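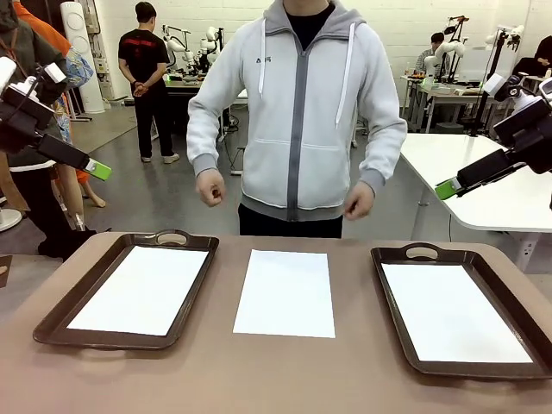 I have been on the two-arm station for most of February now, and people keep asking me what I do all day. The short answer is that I move things from one tray to another with a pair of robot arms, over and over, so that a program can learn to do it from the recordings.

The task this month is sorting. There is a tray on the left, a tray on the right and a sheet of paper in the middle. Small parts start in the middle and go left or right depending on what they are. The trays are lined with white paper too. I asked for that in the first week because the trays are dark brown and half of our parts are dark, and I was tired of hunting for them on the camera view. The green fingertips were already on the grippers when I got here and I have come to like them. I can always tell where the tip is.

We do it two ways. The first is by hand, which means you take hold of the arm and walk it through the motion. It is easy to learn, and a new person can get a decent run on the first morning. The trouble is that your own hands end up in the camera view, and with two arms you need a third hand for the gripper. The second way is by remote. I hold a controller in each hand, the arms follow, and I watch on a screen. It took me 23 runs before I stopped bumping the tray rim. Tharindu Seneviratne, who taught me, said he was worse, but I never saw his early files.

So far I have 276 runs saved from the remote setup. The first target was 200, and then Durine (that's the company paying for the parts work) asked for more with the trays at a slight angle. Before that we had been squaring them up to the table every time. A person at a packing bench doesn't square anything up, so I see why they asked. Now I give each tray a small turn between runs and try not to fall into a pattern. I do fall into a pattern. Ashraful Patwary looked over my logs and noticed I nearly always turn the left one outward.

Things I would pass on to somebody starting out:

Go slower than you want to. If you rush the approach, the program learns to rush it too, and it has worse aim than you do.

Don't stop and think with the gripper open over the part. Decide before you start the recording. My early runs have long pauses in them and we had to throw most of those out.

If you drop something, finish the run anyway and mark it. We keep the drops in their own folder. I pick the part up again if I can reach it, and those runs turned out to be some of the more useful ones.

Take your breaks. My shoulders were sore for 2 weeks until I lowered the chair.

The room gets loud after lunch when the other stations are all going, so I do my careful runs in the morning and leave the resets and labeling for later. Next up is a version where both arms have to hold the same part, one passing it to the other over the middle sheet. I tried it a few times yesterday and dropped nearly all of them. I'll write that one up when I have something to show.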